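Wifi repeater keeps losing connection upstairs

Yaneth Cuervo
Jul 29, 2024
I have bought a Clestoria repeater for the bedroom. It works 14 minutes, then the laptop says no internet. I already restarted the router 2 times. Must I change the channel?

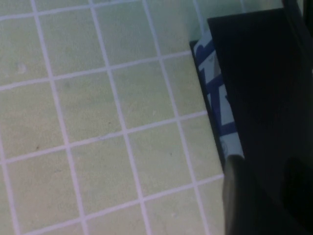

The phone has the same problem, but only on the 5 GHz network.

Periklis Sotiropoulos
Please set a fixed channel in the router, for example 44, and give the repeater a different network name. With me it helped.

jirnwood379
buy a cable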